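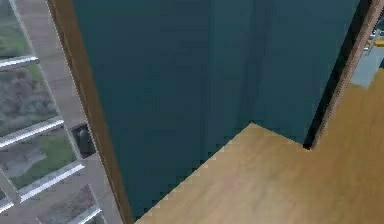 *Teal wall, brown trim, a bit of window on the left. Render.*

**1/** Spent the day connecting our survey tool to our help desk. Both companies describe this as "a few clicks." I'd like to meet the person who clicked.

**2/** Cast of characters. Cititz sends the surveys. Gokova holds the customer records. Ruppert is the connector that sits in the middle and charges by the row. I am the person with edit rights.

**3/** Step one in the Ruppert docs: "Paste your API key." Fine. Where is the key? "In your Cititz account settings." Cititz has account settings, workspace settings, and a page called Preferences, where you can change the color of your initials.

**4/** The key was under Billing.

**5/** You get to see it once. Then it turns into a row of dots forever, with the last 3 characters showing, in case you've memorized the other ones and just need a hint.

**6/** I copied it. Then I copied a meeting link over it. Then I made a second key.

**7/** Making a second key cancels the first key, which is mentioned on the page you reach after making the second key. The first key was running the weekly report. I know this now, and so does the sales team.

**8/** Okay, connected. Green check mark. Ruppert says "Connection successful!" and shows me a preview of 5 survey responses. All of them are mine, from September, when I was testing the form. One says "asdf." It scored us a 9.

**9/** Mapping fields. Gokova calls a person a Contact. Cititz calls a person a Respondent. Ruppert calls a person an Entity, and would like to know whether the entity is nullable. Some mornings, sure.

**10/** Ran the first full sync. It took 40 minutes and brought over every customer twice, once with a first name and once with a last name. Support asked if we'd had a good quarter.

**11/** The duplicates were my fault. There's a checkbox called "Match on unique identifier" and it's off by default. I assumed anything that sensible would be on.

**12/** To undo a sync you click Undo Sync, and a box tells you a sync can't be undone. It has an OK button and no other buttons. I clicked OK in the tone it deserved.

**13/** Deleted the duplicates with a filter. Checked the filter. Checked it again. Went and got coffee, came back, checked it, and pressed the button with my eyes mostly shut. All good. The real customers are still in there.

**14/** Several people have replied to ask why we don't use Gostton, which does all of this in one product. We used Gostton. We left Gostton. The export from Gostton is a PDF.

**15/** Time zones! Cititz stamps responses in UTC. Gokova uses whatever the account owner picked at signup, and our account owner signed up on vacation. So for a while there, customers were answering surveys before we'd sent them. Great response rate, though.

**16/** Useful part, for anyone who landed here from a search:

- the Cititz key is under Billing, then Access, then the tiny gear
- save it in your password manager before you close that tab
- turn on "Match on unique identifier" before the first sync
- set Ruppert's time zone by hand, "Auto" is a mood
- test with one small list

**17/** Someone asked about rate limits. The docs say 16 requests a minute on our plan. Go over and you get error 429, which is at least a number I can look up. Ruppert catches it and shows you "Something went sideways" with a drawing of a llama.

**18/** I wrote to Ruppert support about the llama. They sent back a satisfaction survey. It runs on Cititz.

**19/** I gave them a 7 and wrote a paragraph about the checkbox. If their sync is set up the way mine was this morning, they'll be getting it twice.

**20/** Tomorrow: webhooks. The guide says those are a few clicks too. Muting this thread until then.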